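关于我们 | Umum 战史学堂

首页 课程 讲义 书库 关于我们 联系

Umum 是一所开在 Oststead 的小型历史学校,专讲近代早期的战争史,时间上从火炮开始让城墙难堪讲起,到刺刀让长矛兵失业为止。我们不发学位,也不办夏令营,结业时给一张纸,纸张质量尚可。

学员大多有正经工作,晚上才来听课。他们当中有人想弄清楚三十年战争到底有几方在打,通常听完第三讲以后会承认,当时参战的人恐怕也不太清楚。

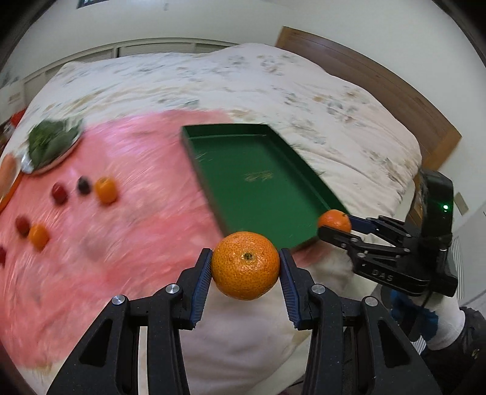
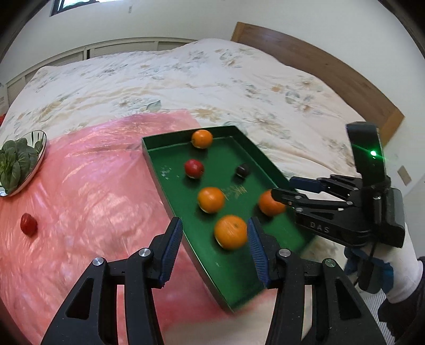 名字的来历

经常有人问 Umum 是哪种语言,什么意思。它最早是创办人 Mateja Halilović 在一本账簿封面上写的四个字母,写的时候大概有含义,后来她自己给过好几种解释,彼此矛盾。我们按照史学惯例处理:把各种说法并列,注明都出自同一位当事人,可信度存疑。

印度尼西亚语里有这个词,意思近于“一般的、公共的”。我们觉得挺合适,于是默认了这个说法,但请不要引用我们作为出处。

怎么开始的

Mateja 以前在一所中学教历史。教学大纲分给围城战的时间是半节课,还要和纺织业共用。她把沃邦的棱堡画到黑板上,画到第二道堑壕时下课铃响了,那块黑板第二天就被擦掉。据她说,这件事她记了很久。

后来她租下 Oststead 老粮站二楼的一间屋子,在面包店的玻璃上贴了一张告示,写着“晚间讲座:为什么守军总是在最糟糕的时候投降”。头一晚来了一屋子人,有几位是冲着标题来的,以为讲的是婚姻。他们中的大多数留下来听完了,其中一位现在替我们校对讲义。

从那以后课就没停过。中间有一年冬天暖气坏了,那一季恰好讲冬季行军,大家穿着大衣,听得比平时投入。有学员在反馈表上夸我们设计了沉浸式体验,我们回信表示了感谢。

我们教什么

目前固定开设两门主课,轮流进行,另有若干短课,视讲师的兴致和屋顶的状况而定。

第一门叫“城墙与火药”,讲要塞。从中世纪的高墙为什么忽然不中用讲起,讲到意大利式棱堡怎样一座接一座铺满欧洲,讲到挖壕沟的人、算角度的人、给前两种人发工钱的人。最后一种人史书里写得最少,我们讲得最多。这门课里有一讲专门谈 1565 年的马耳他之围,讲师会提前提醒大家带水,因为那一讲他从来没有准时结束过。

第二门叫“军队靠什么走路”,讲后勤。名字不好听,报名人数一直不如第一门,我们曾讨论要不要改成“铁与血之路”一类的标题,最后没改,因为这门课确实在讲燕麦。一匹马每天要吃多少,一支军队有多少匹马,一条泥路能走多少辆车,把这几样乘在一起,很多伟大的战略构想当场就结束了。所谓“西班牙大道”,就是哈布斯堡把兵从意大利北部送到低地国家的那条陆路,在这门课里占整整四讲。听完以后再看地图,您会不由自主地去找山口和磨坊,家人可能会有意见。

短课包括“军旗与鼓”“雇佣兵的合同怎么读”“会战图画错了怎么办”。最后这门最受欢迎。老版画里的会战图往往画得极其整齐,方阵是方的,骑兵排成一列,烟雾只在角落里出现一点,画图的人多半没有到过现场。我们教大家怎样看出这一点,也教大家看出之后仍然可以喜欢那张图。

不教的东西也说一下。我们不教古代战争,隔壁镇有人教得很好。我们不教二十世纪的战争,每次开这个口子,讨论都会在十分钟内变成坦克型号比较。我们也不教“如果”。如果某某将军早到一天,如果那天没有下雨,这类问题请留到下课以后去楼下酒馆讨论,讲师通常也在。

怎么上课

晚上七点开始。前半段讲课,中间休息,后半段读材料。每班上限 30 人,这个数字来自椅子,与教学理念无关。

读材料是我们比较固执的地方。每一讲都配一份同时代的文字,可能是信、账单、军法条文、请愿书,也可能是一份冗长的、关于鞋的抱怨。翻译由讲师完成,难懂的地方照样难懂,我们不替十七世纪的书记官润色。第一次来的学员常常问,为什么不直接读战役经过。答案是会读到的,但在那之前先读过一份欠饷清单,您对“士气低落”四个字会有新的认识。

没有考试。结业前每人要做一次短报告,题目自选。历年题目里,讨论将领的和讨论面包的各占一半。有位学员用整个春天复原了一名火枪手一天的开销,结论是他吃不起自己打的这场仗。讲师给了很高的评价,并建议他不要把这个结论拿去和孩子的历史老师争论。他去争论了。

迟到的人请从后门进,楼梯第二级是松的。这件事写在网站上已经很久,仍然有人每次都发现它。

Candberg 实地课

每年三月,第一门课的学员会去一趟 Candberg。那里有一座小型棱堡的残迹,五个角剩下三个,护城壕里如今养羊。论规模它进不了任何一本通史,论战绩也谈不上:有记载的唯一一次围攻,双方僵持到秋天,围攻一方因为要回去收庄稼,撤了。

可它非常适合上课。站在残存的东北角上,讲师会让大家各自找一找,从哪里看不到墙脚。答案是哪里都看得到,棱堡的全部道理就在这里,书上讲三页,站在那里转一圈就懂了。随后大家下到壕里,换个方向往上看,这时一般没有人再开玩笑说自己会怎样攻城。

需要准备的东西:能踩泥的鞋,防风的外套,午饭。羊对午饭有兴趣。往返车费包含在学费里,换洗费用不包含。

曾有学员提议在 Candberg 搞一次穿戏服的演示。我们认真考虑过,也认真算过火绳、黑火药、保险和羊的问题,决定维持现状。

Spahić 书库

学校的书库得名于 Spahić 旧书行。那家店开在 Oststead 河边,关门的时候,老板把战史和地图两个书架整个卖给了我们,价钱低得让人怀疑他只是不想搬。书库现有藏书 1000 册,其中一部分是别处很难见到的地方军事志,还有一部分是同一本《骑兵操典》的不同印次。后者的数量超出了合理范围,老板当年大概有他的想法。

书可以借,借期 30 天。逾期不罚款,但我们会把书名写在教室的小黑板上,旁边写“尚在围困中”。事实证明,成年人对这种待遇相当敏感。

地图只能在馆内看。请不要用咖啡杯压住地图的角,书库为此专门备了铅块,形状不好看,分量够。十八世纪那幅低地国家的水道图上已经有一个圆形的褐色湖泊,原图是没有的,每届都有新学员问起那里的水文情况。

关于讲义

讲义由我们自己编印,每门课一册,装订结实,封面朴素。里面的地图全部重画过,比例尺是对的,山是按山的样子画的。重画地图花的时间比写正文还长,这一点从正文里也许能看出来。

讲义每隔几年修订一次。修订说明附在书末,逐条列出上一版错在哪里。有人劝我们别把错误写得这么清楚,看着像是做得很差。我们教了这么多年怎样识别一份战报里的含糊其辞,自己的勘误再含糊,课就不好上了。上一版里最严重的错误是把一条河画反了流向,整整一届学员据此对一次渡河作战得出了极有创见的结论。

校外读者也可以购买讲义。我们自己打包,包得慢,但从没压坏过书角。

教课的人

Mateja Halilović 是创办人,现在仍然主讲后勤课。她说话不快,板书很快,喜欢把一场会战从结尾往前讲。她认为按顺序讲容易让人觉得结果早已注定,倒过来讲,每往前一步,可能性就多一点,听的人会坐直一些。第一次听会有点晕,建议坐前排。

要塞课由一位退休的测量工程师主讲,他要求网站上不写名字,理由是以前的同事会来听。他对角度的要求很高,切披萨的时候也是。

短课讲师不固定,有做古籍修复的,有教拉丁语的,有一位兽医每年来讲一次战马。战马那一讲内容扎实,气氛愉快,只有坏血、蹄病和会战后的那十分钟例外。

教务和报名由我们轮着做,所以您前后两封信的回复语气可能完全不同,请不要以为是哪里得罪了我们。

有人问过的几件事

零基础能不能来?能。我们遇到过的困难,多半出在基础很好而且不肯放下的朋友身上。

能不能带孩子?满十四岁可以,需要一位成年人陪着。材料里有战争,战争里有的东西,材料里也会有。我们不渲染,也不跳过。

是不是要支持某一方?不用。三十年战争那几讲里,新教一方和天主教一方的学员曾经自发分坐两侧,到第四讲法国人参战以后,座位又全乱了,我们认为这是教学效果良好的表现。

能不能写小说时来请教?可以,来过好几位。我们会告诉您火绳枪装填一次要多久,您会很失望,然后在书里改成更短的时间。扉页上请不要感谢我们。

有没有网课?只有录音,附讲义扫描件。录音里能听见楼下卸货的声音,有时正好落在讲到炮击的地方,不是后期加的。

钱从哪里来

学费、讲义和每年一次的旧书集市。我们没有赞助商。曾经有一家做战争题材桌游的公司来谈合作,谈得很投机,直到他们问能不能证明某支骑兵“确实比别的骑兵强两点”。Mateja 请他们说明是哪两点,会就开到这里。

学费每季调整一次,以报名页面上的数字为准。中途退课按剩余讲数退款。如果退课的理由是和讲师在某场战役的评价上有分歧,照退,但讲师可能会给您寄一份书单。

报名与联系

新一季的名额在课程页开放,满了就排候补。候补的人每季都能进来几位,请不要灰心,也不要打听前面是谁。

来信请寄 Oststead 老粮站二楼,Umum 战史学堂收。邮件地址见联系页。询问家中祖传刀剑价值的来信我们不回复估价,只能告诉您它大致是哪个年代的样式,而这个年代往往比府上流传的说法要近一些。

开放时间是上课日的下午四点到晚上十点,书库在开课前一小时停止借阅。门铃坏了,请敲窗。

课程安排 | 讲义订购 | 书库目录 | Candberg 出行须知 | 勘误表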